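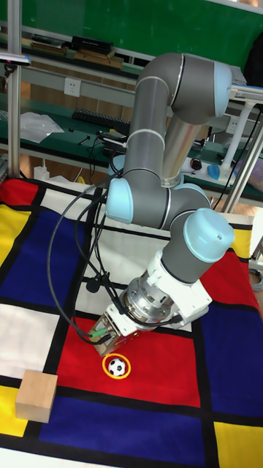
My savings plan, two years later

Last February I promised to write again about my money, and then I didn't do it. A reader, Farzad Khosravi, wrote to me and asked if I still keep the bond from Fletari. Yes, I keep it. It pays interest every year, it ends in three years, and I have almost nothing else to say about it.

More interesting for me was the question of where to put the interest when it comes. In the first year I left it in my current account at the bank in Trorkidbridge, where it earned zero. I told myself it was only for a few weeks, but it stayed there for 8 months. In the end I spent part of it on winter tires, so I cannot say that it was invested.

This year I wanted to be more strict. I compared a savings account and a fixed deposit. The savings account lets me take the money out on any day, but the bank can change the rate when it likes. The fixed deposit has a better rate, and I must leave the money alone until the end of the term. If I break it early, I lose all the interest for that period. I read this sentence in the terms two times, and I advise you to read it also. 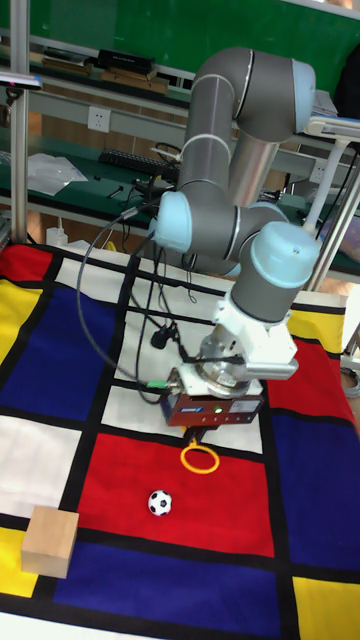
The arm over the color mat, with a yellow-orange ring under the gripper.

I decided to divide. The larger part went into a deposit at Mahmoudi, which is a small lender but covered by the deposit guarantee. I checked this on the list of the guarantee fund and not only on the lender's own page. The smaller part stays in the savings account for repairs and the dentist.

Then there is tax. With the bond, the tax is taken before the money arrives, so I see only the net amount. With the deposit I receive everything and must declare it myself. When I compared the two rates for the first time, I forgot this and put a net number beside a gross number. The deposit looked wonderful for one evening.
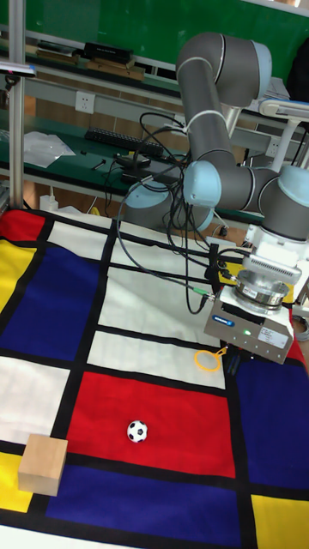
Gripper and black cables, with the printed mat below.

Some of you asked about the new Wirnport notes, which offer some 7 percent. I looked at the prospectus. They are unsecured, and the company can repay them early if it wants, but I cannot ask for my money early. I also did not understand what they will do with the money – the text says "general purposes" and continues to the next chapter. For me this is too little. My brother-in-law has bought them and he is happy, so please don't take my opinion as advice.
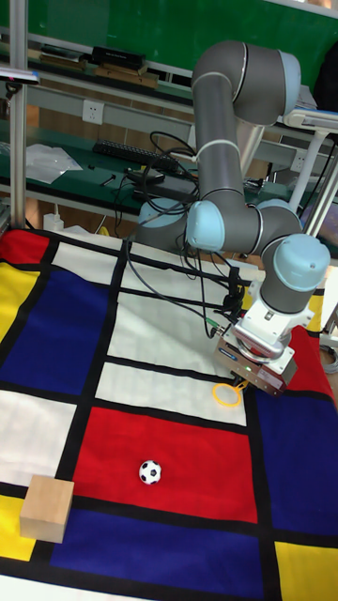
If I had bought them, I would have put in only a small amount, maybe the same as one interest payment from Fletari. My rule is still that no single company gets more than I can save again in one year. It is a slow rule, and I sleep well with it.

The Mahmoudi deposit ends next spring. I have written the date on the kitchen calendar, as it renews by itself if I don't cancel it two weeks before.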